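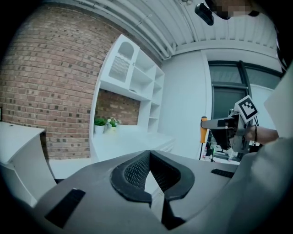

Surachet Boonchu perguntou se uma garra com dedos tão curvos não deixa cair as coisas pequenas, por exemplo uma ervilha ou um botão. Ele tem razão em perguntar. Uma ervilha é muito difícil. Com um botão deitado na mesa é ainda pior, e mais abaixo vou contar o que experimentámos.

## O que é uma garra

Uma garra é a mão de um robô. A tua mão tem cinco dedos, mas muitas garras têm só dois, que se abrem e se fecham como a boca de um caranguejo. Com dois dedos já é possível pegar num copo, numa esponja, numa caixa de lápis.

Na nossa oficina partilhada, que se chama Badis, construímos garras que uma pessoa segura na mão. Talvez te pareça estranho: se é para um robô, por que motivo a leva uma pessoa? É que o robô precisa de aprender, e para aprender precisa de alguém que lhe mostre. A pessoa pega na garra, fecha os dedos à volta de uma coisa e leva essa coisa para outro sítio. Uma câmara grava tudo. Depois, o computador estuda as gravações e procura o que elas têm em comum.

É um pouco como quando aprendeste a atar os sapatos. Primeiro ficaste a olhar para as mãos de outra pessoa.

## Os dedos

Os dois dedos são pretos e têm a forma de ganchos. Começam juntos, na base, e depois cada um faz a sua curva para o seu lado. Por dentro têm uma rede fina, com muitos furinhos.

Passa um dedo teu por um vidro limpo e depois por uma rede de cozinha. Sentes a diferença? O vidro escorrega e a rede prende um bocadinho a pele. A isto chamamos **atrito**. Quando há pouco atrito, é preciso apertar com muita força para segurar, e então um ovo parte-se. Com mais atrito, podemos apertar com mais calma.

O primeiro par de dedos que desenhei era direito, como dois palitos de gelado. A Marietjie Fourie tentou levantar uma laranja com eles e a laranja fugiu para debaixo da bancada. Desenhei então os dedos com curva, de modo que abraçam as coisas redondas.

## A etiqueta de quadrados

Em cima de uma das garras colámos um quadrado branco com blocos pretos. Parece um desenho feito por um computador mal-disposto, mas é um **marcador**. Cada marcador tem um padrão só seu.

Tu reconheces uma garra porque já viste mãos, alicates e tenazes. O computador tem mais dificuldade. O marcador ajuda-o muito, pois ele conhece o tamanho verdadeiro do quadrado e sabe fazer esta conta:

- se o quadrado aparece pequeno na imagem, a garra está longe;
- se aparece grande, está perto;
- se aparece torto, a garra está inclinada.

Podes experimentar isto sem computador. Recorta um quadrado de papel, dá-o a um amigo e pede-lhe que ande para trás, devagar. Fecha um olho e mede o papel com os teus dedos no ar. Vais ver que ele fica cada vez menor, embora o papel não mude.

## Faz a tua própria garra

O meu modelo para crianças tem o nome de Lollow. Não tem motor, o motor és tu.

Precisas de:

- uma caixa de cartão forte (a dos cereais dobra-se demasiado)
- 2 atacas, dessas peças de metal que abrem as pernas atrás do papel
- um elástico
- um pedaço de rede de embalar fruta
- cola e uma tesoura, com um adulto ao lado

1. Desenha no cartão dois ganchos iguais, do comprimento da tua mão.
2. Recorta-os. Vai devagar nas curvas.
3. Cola a rede na parte de dentro de cada gancho e espera até a cola secar.
4. Corta uma tira larga de cartão, que será a base.
5. Prende cada gancho à base com uma ataca, de modo que ainda possa rodar.
6. Passa o elástico à volta dos dois ganchos, perto das atacas.

Agora abre os ganchos com os dedos, põe uma bola de papel no meio e larga. O elástico fecha a garra. Se a bola cai, dá mais uma volta ao elástico. Se o cartão se dobra, cola uma segunda camada por cima.

O Pieter Cele fez a sua com cartão de uma caixa de sapatos e conseguiu levantar um pacote de arroz de 1000 gramas. À segunda vez rasgou-se um gancho, por isso aconselho-te a começar com coisas mais leves.

## E a ervilha?

Volto à pergunta do Surachet. Para um robô aprender uma só tarefa, uma demonstração não chega. Na tarefa da esponja gravámos 405, todas com a garra na mão, durante o mês de setembro. Quando juntámos também os copos e as caixas, ficámos com cerca de 3972 gravações no nosso arquivo, e a Annatjie Mabaso ainda está a separar as que ficaram tremidas.

Com ervilhas fizemos poucas. As pontas dos dedos tocam na ervilha e ela rola. Depois rola outra vez. Descobrimos que é melhor empurrá-la primeiro contra a borda do prato, como faz uma pessoa com o garfo, e só então fechar a garra. Com o botão deitado, ainda não conseguimos. A Refilwe Hendricks propôs arrastá-lo até à beira da mesa e pegar-lhe por baixo, e vamos tentar isso na próxima tarde.

Se fizeres um Lollow, experimenta também com um botão e escreve-nos como foi. Diz de que tamanho era o botão e que rede usaste.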